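Open day at Gasberg, and what it did to my shopping list

2022-03-26

So I finally got myself over to the Gasberg open day, after two years of saying I would. If you've been following along, you know we're a small packing shop with 21 people, we fill crates with bottled sauces and syrups, and I've been given the job of working out what a first robot would cost us. I went with a notebook, a list of questions and very uncomfortable shoes.

Parking was easy, coffee was weak, badges were handed out by a lovely man who spelled my name wrong twice. The tour started in the welding hall (loud, hot, not my thing) and then Benvinda Simões took our group upstairs to the planning office. I could have stayed there all day! Before Gasberg buys anything, her team builds the whole work cell on a computer, arm, table, crate and all, and plays with it until they know what they need to order. She had one up on the big screen for a crate packing job and let us stand there asking silly questions for ages.

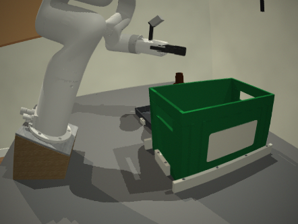
The simulated packing cell, with the green crate held by rails on the table.

What got me was the rails. I'd been pricing arms for weeks and hadn't put one cent down for anything to keep a crate in its place. Benvinda said that's the usual hole in people's budgets: they get a quote for the arm, they maybe remember the gripper, and then come the brackets, the table, the pedestal, the guarding, the wiring, the days of somebody's time. Her rule is to write down every single thing the arm will touch or stand on and get a price for each before you talk to your boss. I wrote that on the back of my hand, having run out of notebook by then.

I asked how long she spends on a model like that. Five days for a simple one, she said, and longer if the customer keeps changing the crate (she gave a fellow from Bodulia a look, and he laughed, so I guess there's history there).

Lunch was in a tent. I shared a table with Nosipho Lekota from Brøndum, and she was wonderfully blunt about their first purchase. They bought the arm before they'd picked the crate, then had to order a second gripper, and the spare is still on a shelf. She also told me to ask about training costs up front and to find out who comes out when the thing stops at six in the morning. Gerside had a booth by the exit with guide rails and small fixtures, and I picked up their price sheet. A starter set is $584, which I can live with, though shipping is extra and I forgot to ask how much.

My list has changed quite a bit since the drive home. The crate gets settled first, then the fixtures, then a model if Gasberg will do one for a shop our size. Benvinda is sending me a quote for that, and I'll post it when it comes.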